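Neues vom Packtisch

Hallo zusammen,

eigentlich wollte ich in diesem Newsletter über die neue Teesorte schreiben, aber dann kamen auf meine kleine Bemerkung vom letzten Mal so viele Mails zurück, dass die Teesorte warten muss. Es geht also noch einmal um die Mitbringtüten! Ihr wisst schon, die Papiertüte, die man Gästen in die Hand drückt oder die man selbst mitnimmt, wenn man irgendwo zum Kaffee eingeladen ist und keine Lust auf Blumen hat.

Angefangen hat das bei mir im August, beim Umzug von Olumide Adeyemi. Ich hatte für alle Helfer eine Tüte gepackt, 14 Stück, und bei der Hälfte lagen die Bananen ganz unten. Wie die nach der Fahrt aussahen, könnt ihr euch denken (Olumide hat noch wochenlang Bananenbrot gebacken, sagt er jedenfalls). Seitdem lege ich mir vorher alles auf den Tisch und fange erst an, wenn ich wirklich alles vor mir habe.

Meine Reihenfolge ist inzwischen ziemlich fest: erst die Schachteln und alles mit geradem Boden, dann die Becher, am besten ineinandergestapelt, daneben die Deckel hochkant. Süßigkeiten kommen in die Lücken. Das Obst ganz zum Schluss, die Bananen immer obenauf, und zwar mit der Krümmung nach unten, dann liegen sie schön ruhig. Papierstrohhalme stecke ich am Rand senkrecht hinein, sonst hat man nachher lauter Knicke drin.

Aminu Olaniyan hat mir geschrieben, sie packe das Obst grundsätzlich gar nicht mit ein und trage es lieber extra im Korb. Kann man machen, sieht ja auch hübsch aus! Ich mag es trotzdem, wenn alles in einer Tüte ist und ich eine Hand für den Regenschirm frei habe.

Bei den Tüten selbst bin ich nach einigem Hin und Her bei weißem Papier mit gedrehten Henkeln gelandet. Die flachen, angeklebten Henkel sind mir zweimal gerissen, einmal mitten auf der Treppe bei Okafor, und da hebt man dann seine Bonbons einzeln von den Stufen auf. Ein fröhlicher Aufdruck darf auch gern sein, rot auf weiß macht richtig was her. »Happy Every Day« ist vielleicht ein bisschen viel verlangt, aber als Vorsatz gefällt es mir. Und wenn dann noch eine Drachenfrucht neben den Bananen im Korb liegt, freut sich das Auge gleich mit, auch im Februar.
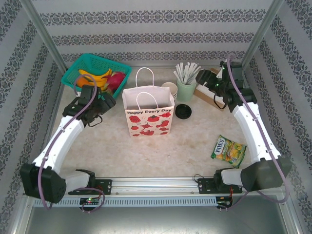 Eure Packtipps

Schickt mir gern, was bei euch in die Tüte kommt und was auf keinen Fall. Die schönsten Ideen drucke ich in der nächsten Ausgabe ab, Einsendungen bitte bis zum 15. Februar 2021. Unter allen, die mitmachen, verlose ich 7 Päckchen mit Tee, dann kommt die neue Sorte doch noch zu ihrem Auftritt.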